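Wednesday, chopstick sort, right gripper. Lizelle has this down as "jaw slip, fixed." I don't buy it. The log shows the width reading stuck at 427 through 2 separate closes, and a slipping jaw doesn't freeze a number.

Zodwa swapped the ridged jaw faces anyway — fine, they were due — and we set up on the counter mat again, one pair out in front, the bundle over by the left gripper.

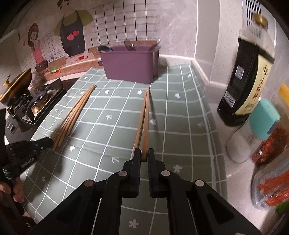
## Still open

- Encoder cable. Wiggle it while logging before anyone blames the pins.
- Fault 716 cleared itself. Don't like that.
- No working near the stove with it until we know.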